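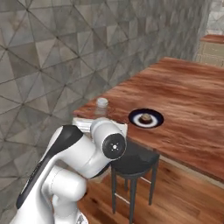
Maiara Meireles wrote in after the last page to say that if a robot can't be trusted with her good plates, she would like to know what it can be trusted with. Fair enough, Maiara. I went to the Flerkon open day on 2018-06-21 to find out, and came home with kitchen tips. The kitchen was simulated and up on a screen, so at least my shoes stayed clean.

Tip: set things down well apart. The demonstrator, Dirceu Moura, gave us a speech on clearance between objects. My mother gave me the same one in 1245 fewer words. A bottle by the plate gets an elbow sooner or later, yours or the machine's.

Tip: keep daily things near the front of the shelf. If you need a step stool for the paprika, you will stop using paprika.

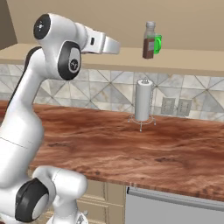

Spice jar and mug on the shelf, paper towels below.

Stand the towels on the counter where you can reach them with one hand. The other hand is always the one with egg on it. I asked Dirceu whether the arm ever gets egg on it and he offered me a brochure.

Tip: leave the floor clear between the island and the cabinets. Step stools, dog bowls and the recycling all
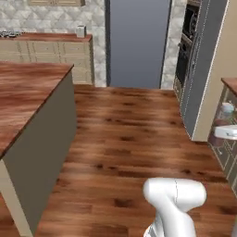 belong against a wall, especially if you carry hot pans across the room. Walk your usual path with an empty pot first and move whatever you kick.

Lindalva Portela asked what the arm costs. The brochure doesn't say. It does run to 4 pages, and makes a decent drawer liner once trimmed.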